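Home | Releases | Artists | Delivery Specs | FAQ | Contact

Plarnen Records: Delivery and Release FAQ

This page covers audio delivery, credits, vinyl and royalty statements for artists signed to Plarnen or distributed through our Dustgate imprint. If your contract says something different from what is written here, the contract applies.

What file format do you need for masters?

Stereo WAV, 24-bit, at the sample rate the session was recorded in. Do not upsample. A session tracked at 44.1 kHz should be delivered at 44.1 kHz. We do not accept MP3, AAC or files bounced from a streaming preview. Leave no more than half a second of silence at the head of each track unless the gap is intended, in which case say so in the delivery sheet.

Do you also need stems?

Yes, for any track that may be pitched for film, television or games. Four groups are enough for most songs: drums, bass, music and vocals. All stems must start at the same zero point and run the full length of the song. Print effects on the stems. An instrumental mix is required separately, even when stems are supplied. 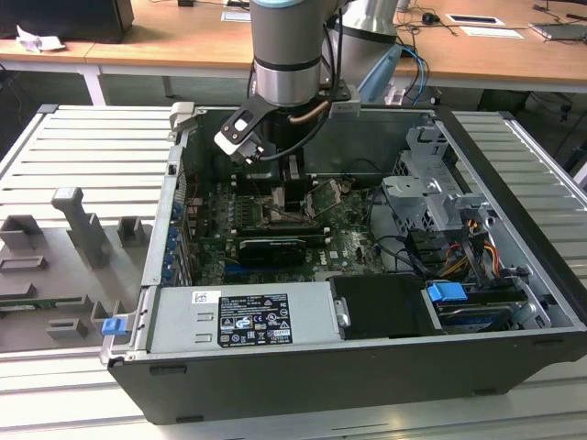 How loud should the master be?

We set no loudness target. True peak should stay at or below -1 dBTP, which leaves room for lossy encoding. Mervin Thibodeau checks every master before it goes to distribution and will send back files with clipped transients, channel dropouts or DC offset. He will not comment on the mix unless asked.

How far ahead of release do you need everything?

Six weeks for a digital single and eight for a digital album. Vinyl depends on the pressing plant, and no date is announced until test pressings are approved. Late delivery moves the release date. It also removes the release from editorial pitching, which closes well before street date on most services.

Releases planned for January need to be delivered before the label closes for the winter break. Distribution partners process very little in the last two weeks of the year.

How are songwriter credits and splits handled?

Every writer must be listed by legal name, with performing rights organization, IPI number and share. Shares must total 100 percent. If they don't, the track is held. We don't settle disputes between writers and we don't hold money on behalf of one writer against another.

Producers are not writers by default. If a producer has a share in the composition, list it with the others. If the producer has points on the master only, that belongs in the producer agreement.
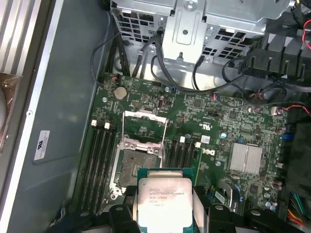

Session players are credited by name and instrument. They have no effect on splits unless a separate agreement exists. Send credits in the spreadsheet supplied with your contract, one row per person per track. Credits sent in the body of an email will be returned.

Can I change a track after it goes live?

Small corrections, such as a misspelled title or a missing credit, take up to ten working days to reach all services. Replacing audio is possible if the length and content stay substantially the same. A new mix, an added verse or a different take counts as a new recording and needs its own ISRC. Play counts may not carry over.

What is the minimum vinyl run?

For Plarnen titles the first pressing is normally 1,000 copies. Dustgate titles can be pressed in smaller quantities at a higher unit cost, which is charged to the release account. Our largest run so far was the second Brarkholm album, at 2,362 copies across two colors.

Keep each side under 22 minutes at 33 rpm. Longer sides are possible, but the cut will be quieter and surface noise more noticeable. Put bright or sibilant songs toward the start of a side. The inner grooves handle high frequencies poorly, and sequencing is the cheapest fix available.
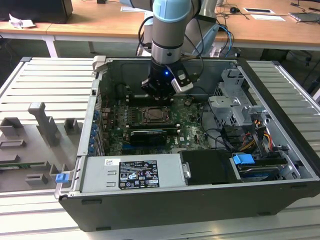

Lacquers are cut from a separate vinyl premaster without heavy limiting. The digital master can be used when no premaster exists. Test pressings go to the artist, to Mervin and to the cutting room. Approval must be in writing from all three. Clicks that appear at the same point on every copy are a plate fault and should be reported with side and time.

When are royalties paid?

Statements are issued twice a year, within 90 days of the end of each period. Balances under the threshold in your contract roll forward. Questions about a statement go to Karine Kennedy and should include the statement period and catalog number.

Do you accept demos?

Cormier, our publishing arm, accepts demos from unsigned writers. Send a private streaming link with no more than three songs. Attachments are deleted unopened. Replies are sent only when we want to hear more.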